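Handheld gripper notebook — August, working rules for table-top collection
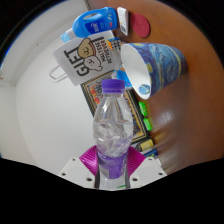 Clear bottle, purple cap, held upright in the pink fingers. Table set from the mixed-object list.

Started 8:40. Purpose today was to get the collection rules out of people's heads and onto one page before Samer Shboul takes over the Bosman set. We have 1053 episodes in Bosman so far. I pulled 308 of them and checked each against what we say we do. Most hold up. The ones that don't fail in the same few ways, so the rules below are written against those.

1. Containers with liquid. Cap on and tight before the bottle goes anywhere near the table. Partly filled is allowed and we want it, as clear plastic with a water line is one of the things Utier still gets wrong. Write the fill as low, mid or high in the log. No open liquids at any time, including your own coffee. Paper cups used as objects stay dry.

2. Grip height. On upright bottles take the lower half unless the task card says otherwise. Close until the fingers hold, then stop. Several of the Bosman episodes have the bottle squeezed hard enough that the label buckles, and the width reading is then useless for training. If you squash it, mark the episode and swap the bottle.

3. Clutter. Objects may lie on their sides, overlap, or sit partly behind each other. Leave them that way. Rima Tarawneh was straightening the table between episodes, which I understand, but it gives us the same layout over and over. New rule: move things at the start of a block and then hands off until the block is done. Small items (blocks, coasters and so on) count as objects and go on the list like anything else.

4. Printed surfaces. Bags, cups and labels with words or pictures on them are fine. Nothing with a person's name, address or phone number. Check shipping boxes on all sides, bottom too. Found one label in the Pretar set from before this rule; episode removed, box in the recycling.

5. Glossy tabletop. We keep it. Wipe it at the start of each block with the dry cloth, not the spray. Note the lights as on or off. If the reflection washes out the target, turn the table, and don't tape paper over it.

6. Fingers. Look at the ribs before every block. Replace at the first tear. A finger with a glued repair is not a finger for data, use it for practice only. Check the screws on both plates at the same time, snug with the short driver. Do not use thread lock on the plates, we change them too often.

7. Failed grasps. Keep them. Don't restart because it went badly. Tag as fail, put the object back where it landed or as near as you can, carry on. Restart only for a dropped recording or a person walking in.

8. Stop rule. Three drops of the same object in a row and that object comes off the table for the block. Write down why if you know.

Open points

— Is rule 2 too strict for soft bottles? Samer thinks the "lower half" wording will be read as "as low as you can get", and then the fingers scrape the table. Could say "lower half, fingers clear of the surface". I lean toward his wording. Ask Rima.

— Zurstead wants our log fields to match theirs. Their sheet has one field for object state, ours has two (fill and pose). I would keep two and export to one. Not decided.

— Bent and twisted backgrounds from the wide lens came up again. No change. Nobody should be cropping or flattening anything before upload. Raw files only.

— Need a limit on how long one person holds the tool. My wrist is sore after around an hour. Put down 45 minutes for now with a real break after, and change hands only between blocks, with the hand noted in the log.

Checked afternoon: Rima read the page through and did one block by it without asking me anything except where fail tags go. They go in the second column, same row as the episode. Added that to the log header.

To do: print the page and hang it by the charging shelf. Order fingers, two pairs. Go back through the rest of Bosman for rule 2 and rule 4. Old rule page gets a line through it and stays in the binder.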